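Week 5: Wear, Finish and How Old Things Get Old

Hi all, these are the notes for the session on surface aging. I talk fast and I know the board was a mess by the end, so most of what I said is in here, plus a couple of things I skipped when we ran out of time. Bring these to the December workshop, please.

What we mean by wear

When I say wear in this course I mean material that's gone missing or been pushed around by use. Finish breakdown is a different thing (light, heat, water, old varnish going brittle), and dirt is a third. They get mixed together on any real piece of furniture and your job, for the written exercise, is to pull them apart again. I marked 23 reports last term and the most common slip by far was calling everything "patina." Patina is a lovely word but it tells me nothing! Tell me if the wood is dented, scratched, bleached, stained or polished by hands, and tell me where.

Where is the big one. Random damage is boring. Damage in a pattern is a record of how people behaved near the thing for years and years.
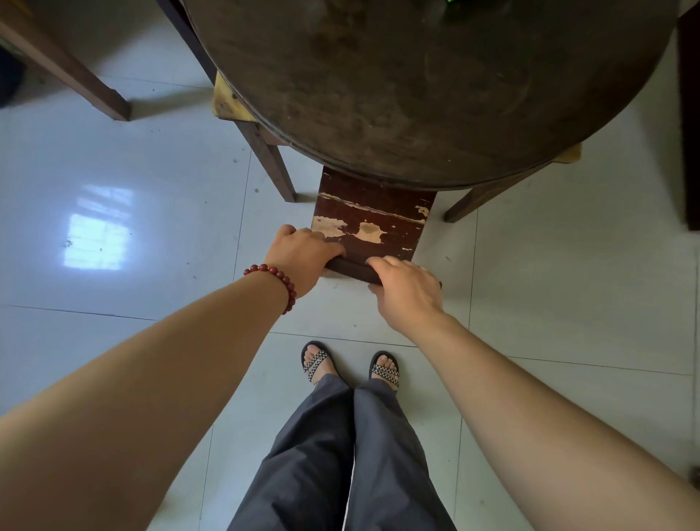

Tabletops are the easiest place to start reading, so if you're nervous about the exercise, pick one. They collect everything: cups, elbows, keys, homework, hot pans, the lot. On a dark top like the round board lying across the chair, go after the lighter patches first, then the scuffs, and leave the faint circular marks for last, as rings are so tempting that people write a whole page on them and forget the rest. For each ring ask yourself whether it sits in the finish or down in the wood. A pale ring usually means moisture caught in the finish. A black one often means water got through and reacted with tannins in the wood, and iron makes that a lot worse. If the mark is too faint to call, write "too faint to call." I give full credit for that.

The hand test

Edivaldo Conceição, who taught me most of this, used to make us look at a piece for ten minutes with our hands behind our backs and only then let us touch it. I hated it and now I make you do it, sorry. The idea is to guess where hands would go before you check. Chair backs get handled along the top rail. Drawers get handled just beside the knob, because people push them shut with their fingertips. Doors of cupboards go dull in a patch near the catch.

Now run your fingers over those spots. Hand wear feels soft, with no sharp step at the edge of it. Sandpaper wear, the kind people put on to make new furniture look old, tends to have a direction and it tends to be too even. The Trindade sideboard we looked at on slides 14 to 20 is a good case of both on one piece: honest wear on the left door, and a later sanding job on the right where somebody tried to match it. (They very nearly got away with it.)

Edges, corners and legs

Stuff hits corners. That sounds too simple to write down but you'd be amazed how many reports describe the flat middle of a surface in loving detail and skip the edges. Three things to look for:

1. Rounding. Slow, smooth, usually on front edges and rungs where shoes rest. Rounding on a rung should be heavier on top than underneath. If it's the same all the way round, be suspicious.

2. Chipping. Quick and sharp, with fresh-looking wood showing if it's recent. Old chips go darker as they pick up wax and grime. Low seats and stools get a lot of this, especially at the corners of the seat.

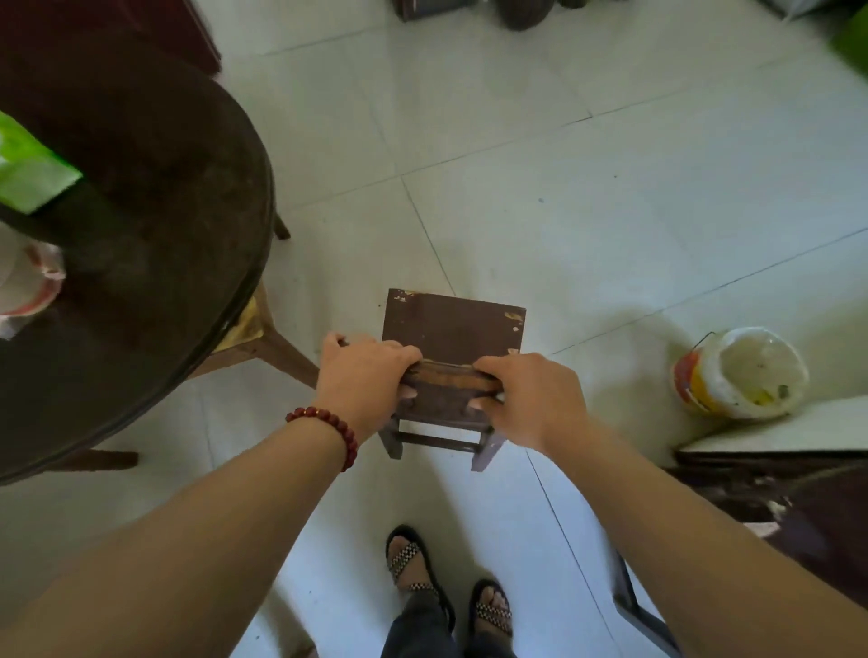 3. Foot wear. I mean the feet of the furniture, not yours. Tip the piece up if you're allowed to, and look for scratches running in more than one direction, compressed fibers and a bit of dirt packed into the end grain.

Vocabulary for the quiz

Crazing: fine cracks in the finish. Bloom: a whitish haze. Bruise: a dent where the fibers are crushed but not torn. Loss: a piece is gone. Ghost: the outline left by something that used to be attached, like an old hinge plate.

For next time

Read the Mustel chapter on shellac, skipping the chemistry boxes unless you like that kind of thing. Then choose one object at home and write me 1,000 words on it. No photos of antiques from the internet, I want something you can touch. Reports go in the Gosby folder before class.

If you're stuck on the written part, come find me in room 206 after lunch.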